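Ticket 854 – Kitchen planner export fails on Lundwood layouts
Status: Reopened
Product: Gourlay desktop
Opened by: Zuzana Kuruc
Assigned to: Romana Hrnčiar

Zuzana: Export to PDF stops at 66 percent and the program closes. No error message. Support told me to reinstall. I did, twice, and I fail to see what that was supposed to fix. The Grarndale layout exports fine on the same computer.

Romana: Please clear the cache, set the texture limit to 2000 and try again. 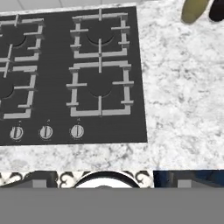 Gas cooktop and marble countertop

Zuzana: Cache cleared, limit set. It got through once and then failed on the next try, so I wouldn't call that a fix. The release notes for version 31 say "improved export stability" – improved compared to what?

Romana: I can repeat the crash here. It only happens when the price list is included. Uncheck "Attach price list" and export that separately for now.

Zuzana: That works, but my clients want one file. Please don't close this as solved again.

Romana: Leaving it open. Log passed to the export team at Clultska.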